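Where Does the Water Go? Tracking Kitchen Water Use in Shared Student Housing

Final project report, Household Resources course
Submitted February 17, 2026

Why we picked this topic

Our group started out wanting to study showers, like every other group in the class, and then we got hooked on kitchens. All of us live in the Laryea apartments, where the water bill is split evenly, and everyone has a theory about who is using the most. We wanted real numbers! We also wanted to know which kitchen jobs use the water, because the advice we found online was mostly about fixing drips and buying new dishwashers, and renters can't do much about either one.

What we did

Two apartments took part. We clipped an Okico flow meter to the cold line and another to the hot line under each kitchen sink and taped a paper log to the cabinet door. Every time someone ran the faucet, they wrote down what it was for: washing dishes, rinsing food, filling a pot, cleaning up, or other. The meters saved their readings to a shared sheet, and we matched the times to the log by hand. That took forever, but it was also the part where we learned the most.

We ended up with 1248 faucet uses. Of those, 357 had no matching entry on the paper log, so we put them in a group called "unlabeled" and left them out of the comparison between jobs. They still count in the total, which came to 3707 liters for both apartments together.

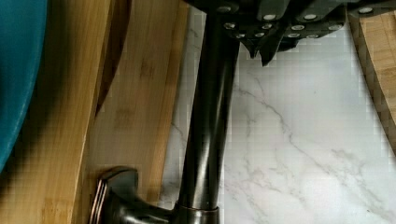
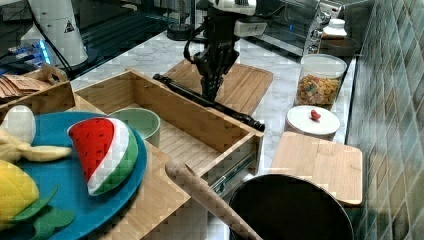 What we found

Washing dishes by hand was the biggest user by a wide margin, and the way people wash mattered a lot. When people filled a bowl or plugged the sink, they used much less than when they left the faucet running. We expected that, but the size of the gap surprised all of us. Rinsing vegetables came second. Filling pots for pasta, which we were sure would be near the top, hardly showed up.

The really fun discovery was waiting for hot water. In the Flula Street apartment building next door, a friend's faucet warms up almost right away, while ours at Laryea runs cold for so long that people walk off and do something else. We didn't plan for this, so there is no column for it in the log, but you can see it clearly in the meter data – a long stretch of cold flow before the hot line settles.

Problems

The paper log was the weak spot. People forgot it when they had guests over, and late-night entries were hard to read. We looked at using the Grerkadeck app, but it needed too many taps for someone with soapy hands.

Next steps

In March we want to put a pitcher next to each sink to catch the cold water and use it for plants and cooking. We'll keep the same meters running and add a "waiting for hot" box to the log.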